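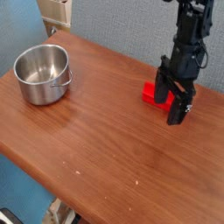 Fig. 1. Stainless steel pot, no lid, on a wooden table.

Household Technology, Unit 4: How the Kitchen Got Its Metals
Notes by Unnur Grímsdóttir

Before you get attached to the idea of progress, remember that a cook in 1800 had most of the shapes we have now. What she didn't have was a pot she could ignore. Copper had to be re-tinned, iron rusted if you looked away, and brass did odd things to pickles.

Stainless steel fixed the ignoring problem and brought one of its own. It conducts heat badly, so a cheap thin pot scorches the middle of your oatmeal while the edges stay raw. Makers got around this by bonding aluminum or copper to the base. Look at the underside of your own pan before class and see if you can spot the extra layer.

The grade stamped on many pans, 18/10 or 18/0, gives chromium and nickel by percentage. The 18 is chromium - the part that keeps rust off. Nickel adds shine and some resistance to salt. It also adds to the price, as you may have noticed.

The Clestgate inventory (reader, p. 236) lists 17 pots for a household of four. Kalliopi Dumitrescu reads this as showing off. I read it as a family that hated washing up. You may side with either of us, but you must cite the inventory, and "my grandmother had a lot of pots too" isn't a citation.
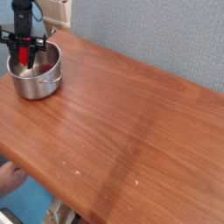 For next time

Read the Skevham letters, all of them, including the long one about lard. Bring one page on who in the house did the scouring and how often it gets mentioned. Short answers are welcome if they are right.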